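April 8, 2020

Stop-motion room, Prollcombe short. Notes for me and for whoever opens the project file next (hi Wanting).

Got through shot 102 at last! Animating on 2s, and Prollcombe's walk finally has some weight in it - I'd been letting his heel come down too early and he looked like he was skating. Shaved a bit off the left boot, re-tied him down and he behaved. Mostly. The knee joint is getting floppy again so Mirko, if you've got the small hex key, I want it back please.

Script: Elisa sent another draft overnight and the lighthouse is gone. I loved the lighthouse. But the new middle is shorter and the mum has a proper reason to leave now, so I'm not going to sulk about it for long. Rosalba reckons we can reuse the harbour set if we repaint the back wall a greyer colour. Test swatch is drying on the shelf, don't touch it.

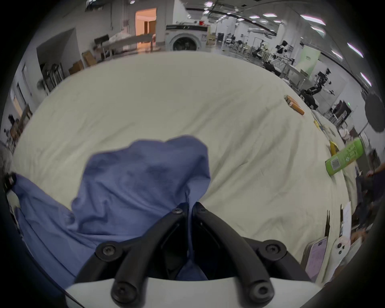 Blue cloth in the gripper, all bunched up.

Sound: Concetta's first pass on the kettle scene is gorgeous, though the whistle steps all over the last line. Asked her to bring it in 50 frames later and we'll see. She also wants a bit of real room tone under the titles (good idea, I keep forgetting titles need sound).
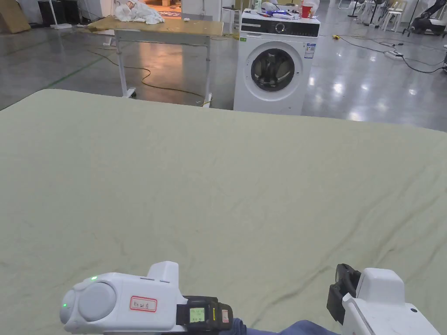
Still to sort out is the flicker in the night shots. I tried locking the exposure and it's better, but there's a pulse every so often that I can't pin down - could be the dimmer, could be my jumper bouncing light back at the set. Will wear black tomorrow and shoot 200 frames of nothing to check.

Backup's done, both drives. Balton drive is nearly full.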